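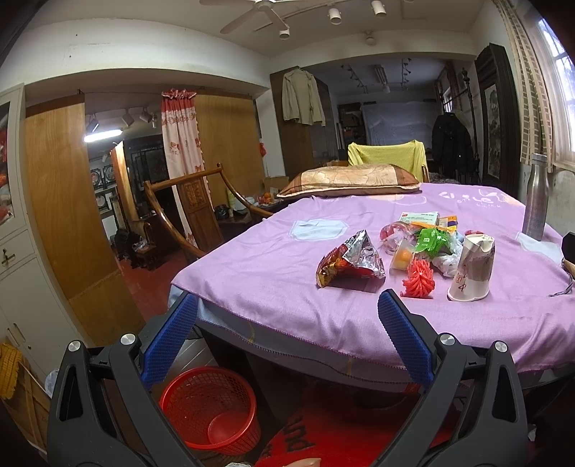 The Table in the Middle of the House: A Report on Everyday Clutter

Peltier Hall, Home and Community Studies
Course project, final version

Why I picked a table

When our class was told to choose one piece of furniture and learn everything we could about how people live with it, most of my classmates went for beds and sofas and one very brave person chose a bathtub. I went for the table, and I will admit right away that it was partly laziness, as I do all my homework at one. But the longer I worked on this the fonder I got of my subject, and I hope some of that comes through even in the parts with numbers in them.

The kind of table I mean isn't a dining table in a dining room. I mean the one that stands where everybody has to walk past it, so that it ends up holding a snack somebody is halfway through, a thermos, a toy, a cup and whatever came out of the last shopping bag. My grandmother's house in Jirkunham had one like this, and so did the upstairs neighbors, and I don't think either family ever gave it a name. It was just "the table."

What I did

I visited 22 homes in Jirkunham and in the Coltier district between September and the end of the term. At each one I asked if I could sit near the table for a while and write down every object on it, and then I asked the people who lived there to clear it the way they normally would while I kept time. Everyone was very kind about this. I was fed at nearly every stop (I have never eaten so many oranges in my life!) and I should probably confess that a few of the peels on my lists were mine.

Altogether I wrote down 3,566 objects, counting repeat visits. I sorted them into food and drink, wrappers, things that belong to a child or a pet, papers, and a last group I called "passing through," for things like keys and cords that are only on the table until somebody goes out or sits down somewhere else.

The table with the purple cloth

I want to spend a little time on one home, which had the table I enjoyed most. It has a lilac-purple cloth with white lettering along the far side, and the cloth hangs down over the front edge so you only get a peek at the dark rim. There was a crumpled snack bag with its silver lining showing, a clear plastic cup with an orange fruit in it, and a spiky red rubber toy sitting right in front of the cup as if it was waiting its turn. Behind those was a pile that was mostly wrappers. A crushed paper cup and a steel thermos were over on the right, and a thin gray cord ran across the cloth on that side.

What I noticed is that the heap of wrappers had formed even with a red wastebasket under the same table. I had gone into the project sure that a basket close by would fix nearly everything, and I had even written that sentence in my proposal, so this was a bit humbling. My guess now is that a basket under a table is easy to forget about when the cloth hangs down and you are sitting up top, talking. You'd have to lean over and look.

The other thing I liked there was the pillow in its brown and beige case, lying at the far side of the table with a chair behind it draped in yellow cloth. I put it under "passing through" and then argued with myself about it for a whole evening. A pillow could be on its way to somewhere, or it could be the reason people sit at that end. I left it where I had it.

Clearing

People cleared in a different order than I expected. Wrappers usually went first, cups went next, and toys were picked up, looked at and very often put back down. Hardly anyone took the cloth off. One woman in Coltier told me she only lifts hers when the crumbs start to bother her elbows, and I thought that was a perfectly sensible rule.

Trying out a tray

For the last part I bought a plain tray with money from the Sasaki student fund, which allows 100 dollars per project, and lent it to several of the homes in turn. The idea was to give the "passing through" things one place to land. Three families liked it. One used it to carry tea, and I got it back with a very nice ring on it.

My write-up of the tray part was supposed to be 800 words and went well over, so the longer version, with all the lists, is in the binder by the classroom door. Please put it back on the lower shelf when you're done, and mind the loose pages at the back.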